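Gripper keeps losing the glass cup

Rivow_28
Day two of the coffee job and what a lovely puzzle! The arm picks up the spoon every time, then closes on the glass cup, reports a good grip and lifts nothing. It did that 11 times out of 49.
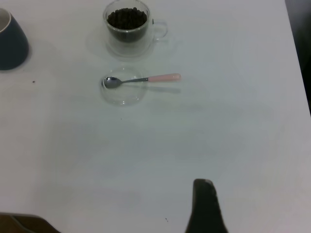

I've slowed the approach and it still happens – mostly on the handle side. Any ideas?

ratberg
Clear glass on a white top, so the depth reading is rubbish. Put a dark mat down.

Gearóid Coughlan
Disagree. A mat hides it. Reporting a grip with nothing held is a safety fault, and I'd stop runs until that check works.

Rivow_28
Fair point, Gearóid! Runs stopped. I'll fix the check first, then try the mat – can't wait to see the numbers.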